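Relik Bedding Set: Household Textiles on Beds, Data Card

Version of Monday, January 8, 2024

Summary

Relik Bedding is a collection of pictures and short written notes on how beds are dressed in ordinary homes. It covers sheets, blankets, throws, pillows and the furniture that stands close to the bed. The set was put together for people who work on bed making, laundry sorting and fabric care and who need bedding as it lies in a lived-in bedroom.

The current release has 1718 pictures from 200 bedrooms. Most of the homes are in Prasberg. The rest are in Mosthorpe, which was added in September.

What is in the set

Each bedroom has its own folder. A folder holds the pictures, a file called notes.txt and a file called labels.csv. The notes give the size of the bed, the number of layers and the washing instructions copied from the care tags, where the tags were still there. In 600 pictures the outline of each piece of fabric has also been drawn by hand.

Bedrooms with bunk beds, cots and sofa beds are kept in a separate folder named other_beds. They use the same labels but have not been checked a second time.

Labels

There are 5 main labels for bedding:

sheet: any flat or fitted cloth lying directly on the mattress

cover: a duvet or comforter, with or without its case

blanket: a single thick layer, including fleece and fluffy throws

pillow: with or without a case

loose: small cloths, clothes and anything that could not be placed in the other groups

Furniture labels are headboard, nightstand, wardrobe, door and window. They are only given when the item is next to the bed or directly behind it.

Labeling rules

1. Label by what the piece is used for on that bed. A tablecloth spread over a mattress is a sheet.

2. Checks and stripes on one cloth stay one piece. Dark lines in a woven or printed pattern are often mistaken for the edge of a second sheet, so follow the line to the side of the bed before drawing.

3. A blanket pushed to the far end of the bed is labeled as one piece, even when part of it is turned over and the underside has a different color. Set the field "turned" to yes. The mint, teal and cream blanket on the green and white checkered sheet is labeled this way, with its scalloped, whitish underside showing along the near edge.
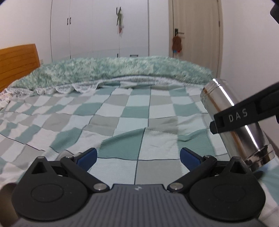 4. Wrinkles are not labeled. Folds that hide another piece of fabric are marked in the field "overlap."

5. Things hanging from wardrobe handles are left out.

Known problems

Pale sheets against white walls have the poorest outlines. The colors in notes.txt were written down by different people, and "sage," "mint" and "light green" are used loosely. Care tags from the Rai folders are missing and will be added in the next release.

License and contact

Free for research and teaching. Please name the set as Relik Bedding and give the version date. Corrections can be sent through the form on the download page, with the folder number in the first line.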